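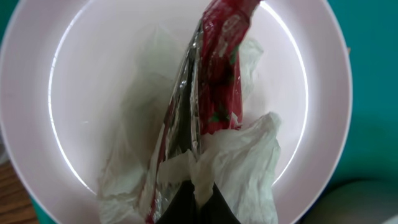
ロサリア・コルデロ(Rosalía Cordero)

四十を過ぎてから詩を書き始めた、と人に言うと、たいてい一拍おいてから「いいですね」と返ってくる。この一拍がなかなか味わい深い。陶芸だと一拍はない。ヨガもない。詩だけにある。

きっかけは駅前のカルチャースペース「Bultent」の掲示板だった。「書けない人のための創作ワークショップ、全4回」。書ける人のための講座なら素通りしたと思う。参加費は一回2000円で、飲み物は各自持参。わたしは水筒にほうじ茶を入れ、新品のノートを買い、ついでに万年筆まで買った。創作にいちばん熱心なのは、いつも創作の前日のわたしである。

初回の課題は、子どものころ住んでいた家の音について、手を止めずに書くことだった。10分かそこらのはずが、体感では午後いっぱいだった。冷蔵庫の音、と書いた。次に、隣の犬、と書いた。そのあとは「書くことがない」と三行続けて書いた。講師はそれを読んで、三行目の「ない」がいいですね、と言った。どこがどういいのか、いまもわからない。わからないまま少しうれしかったので、褒められるというのは恐ろしい。

二回目は他人の詩を声に出して読む回。自分の声が思っていたより低く、しかも語尾で必ず逃げる。仕事の電話では逃げないのに、「秋」とか「骨」とかいう単語が来ると急に早口になる。となりの席の人は堂々たるもので、句点まで聞こえるようだった。帰りの電車で悔しくなり、口の中で「骨」と練習していたら、向かいの高校生と目が合った。

三回目の前に宿題が出た。ひとつの言葉を100回書き換えてくること。数えながらやるものではないと言われたのに、もちろん数えた。わたしは「台所」を選んだ。最初のほうは「煮炊きをする部屋」などと辞書みたいなことを書いていて、途中で「母が背中で返事をするところ」が出てきた。おお、と思ったのはそこだけで、残りはほぼ家電の名前だった。最後のほうには「換気扇」が二度出てくる。書き換えにもなっていない。

それでもこの宿題のおかげで、ひとつ癖が見つかった。わたしはすぐに説明をつける。「母が背中で返事をするところ」のあとにも、しっかり「(忙しかったのだと思う)」と書いてあった。括弧の中で誰に言い訳をしているのか。線を引いて消したら、行がすっと立った。気のせいかもしれないが、消すのは書くより得意なようだ。何しろ疲れない。

調子に乗って、同人誌「Grerkgate」に三編送ってみた。返事は二週間で来た。「今回は見送らせていただきますが、二編目の四行目は声に出して読みました」とある。落選の通知としてはずいぶん親切な部類だろう。その四行目を書き写して、机の前に貼った。翌朝読むと、四行目だけでは何のことやらさっぱりわからない。

最終回は小さな朗読会で、場所は喫茶店の「Hầu」だった。夜の七時開始。客より読む人のほうが多いという、詩の世界ではたぶん標準的な編成である。わたしは台所の詩を読んだ。語尾は二回逃げ、一回踏みとどまった。読み終えたときの拍手は短くて温かく、店の人がコーヒー豆を挽き始める音にうまい具合にかき消された。

終わってから、講師に「続けますか」と聞かれた。続けます、と即答してしまい、自分でいちばん驚いた。創作意欲というものが湧いたのかといえば怪しい。万年筆の元を取りたいだけのような気もする。インクはまだ半分も減っていない。

いまは朝、仕事の前に一行だけ書いている。書けない朝は、前の日の一行から一文字消す。この方式だと、詩集が出るころには白紙になっている計算だが、締め切りもないので気にしていない。

次の講座は十月からで、テーマは「手紙」だそうだ。申し込みはもう済ませた。ノートも新しく買った。前のノートは、まだ三分の一しか使っていないのに。

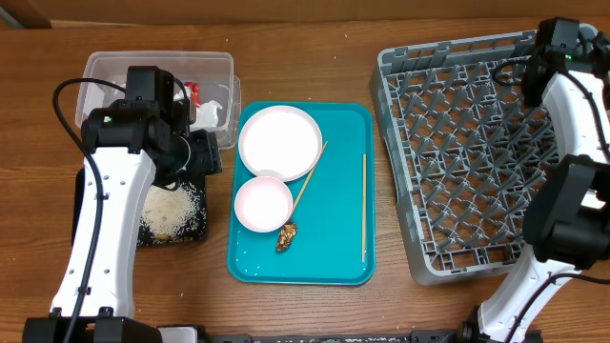 Zavportさんからのコメント:毎回楽しく読んでいます。わたしも一度だけ朗読会に出たことがあって、緊張のあまり題名を二回読みました。終わってから知らない人に「あの繰り返しが効いていた」と言われ、以来、題名は二回読むことにしています。ところで「母が背中で返事をするところ」の続きは、どこかで読めますか。括弧つきの版も、できれば。

括弧つきの版はお見せできません。続きのほうは、いま一文字ずつ減っているところなので、お早めにどうぞ。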